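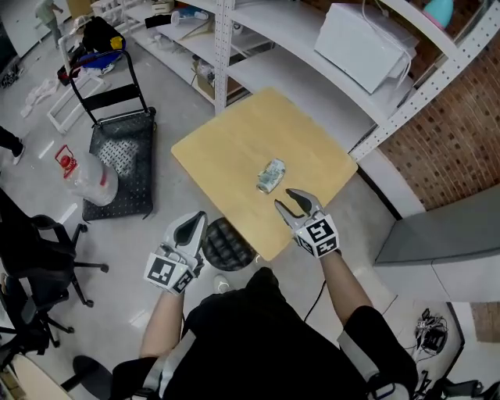 Planning the second equipment purchase

The purpose of this entry is to set out how the remaining equipment budget will be spent before July, and on what grounds. Readers who followed the first round will recall that the initial order covered two hand-held grippers and very little else. The balance now stands at $900.

Grippers and markers

A third gripper is the largest item under consideration. Work with paper currency places particular demands on the jaws. A crumpled roll of bills offers no flat side, and the tips must close on it close to the tabletop. Relu Olteanu has asked that the spare be fitted with the same pointed jaws as the existing right-hand unit, and I have adopted his recommendation. Replacement marker plates will be ordered at the same time. They are inexpensive, and a scratched plate can cost an afternoon.

Cables

Cabling was omitted from the first budget entirely. That was my error. Each gripper requires a lead long enough to let the operator reach the middle of the table without pulling, plus a means of keeping the slack off the floor. I have allowed for 3 longer leads and 2 floor covers. Prarnamel quoted for the leads; Stumemcombe quoted for both, at a slightly higher price but with delivery included. The order will go to Stumemcombe.

Furniture and storage

No new table will be purchased. The square one is adequate for small objects, and a larger surface would reduce the space available for walking behind the operator. Emilian Zamfir proposed a second shelving unit. I have deferred this until the present shelves have been cleared and the contents labeled.

Reserve

Any amount left after delivery will be held for jaw repairs. I do not intend to spend it on test objects, which can be gathered at no cost from desks and pockets.

Quotations for the gripper itself are still outstanding. The figures will be added to this page when they arrive.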